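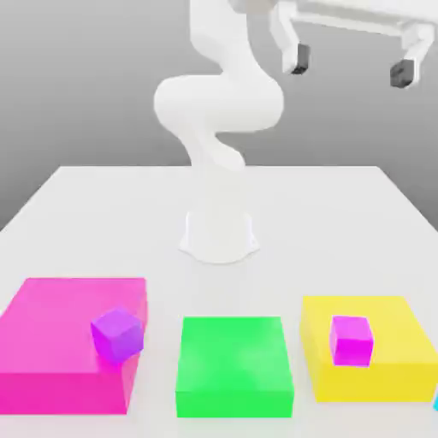
Simulação da célula de ordenação: braço robótico com garra de dois dedos atrás de uma fila de caixas coloridas, com um cubo sobre a caixa cor-de-rosa e outro sobre a amarela.

Oficina partilhada Skosdale inicia construção de braço robótico de bancada

A oficina partilhada Skosdale deu início, em março, à construção de um braço robótico de bancada destinado a tarefas de ordenação de pequenas peças. O projeto, designado Kaushik, é desenvolvido por membros da oficina em regime pós-laboral e encontra-se na fase de ensaio em simulação, que antecede a montagem do equipamento.

A coordenação técnica está a cargo de Yogesh Tripathi. Satish Bansal assegura o desenho da garra e a preparação da bancada. O orçamento aprovado pela direção da oficina é de 884 euros, dos quais 590 se destinam a motores, redutores e eletrónica de comando. A empresa Bromico, fornecedora habitual da Skosdale, cede o material de impressão para os protótipos dos dedos.

O modelo virtual reproduz uma mesa branca de grandes dimensões, com o braço instalado sobre um pedestal e as caixas alinhadas à sua frente. O exercício de referência consiste em transferir um cubo de uma caixa para outra que se encontre livre, sem tocar nas restantes. As cores distinguem os postos de trabalho e são utilizadas pelo programa de comando, ao qual a equipa deu o nome de Allent, para identificar a origem e o destino de cada movimento.

Segundo Yogesh Tripathi, a opção por trabalhar primeiro em ambiente simulado decorre da experiência de um projeto anterior da oficina, em que dois motores ficaram inutilizados durante os ensaios de curso máximo. «Cada trajetória é verificada no modelo antes de ser autorizada na bancada. O regulamento interno passou a exigi-lo e a equipa considera a medida adequada», refere o coordenador.

A garra mereceu atenção particular nesta fase. Os dedos terminam em pequenas pontas escuras, que na versão física serão substituíveis. Satish Bansal indica que estão em estudo 2 variantes de ponta, uma rígida e outra flexível, e que a escolha dependerá dos ensaios com peças reais. «A abertura máxima já está fixada. Falta determinar a força de aperto, e esse valor só pode ser confirmado com a garra montada», esclarece.

A estrutura do braço será produzida nas instalações da Skosdale, com recurso às impressoras e à fresadora de uso comum. Durante o período de fabrico, a fresadora ficará reservada ao projeto às segundas-feiras, a partir das 18h00. Os restantes horários mantêm-se inalterados, devendo as marcações ser efetuadas, como habitualmente, no quadro da entrada.

Está prevista uma sessão de apresentação aos membros, limitada a 30 participantes, na qual serão mostrados os ensaios em simulação e distribuída a lista de componentes. A inscrição é gratuita e faz-se junto da receção da oficina. Os ficheiros do modelo e o código do Allent ficarão disponíveis para consulta no servidor interno após a sessão.

A direção informa ainda que os membros interessados em colaborar na cablagem e na calibração podem contactar diretamente Satish Bansal.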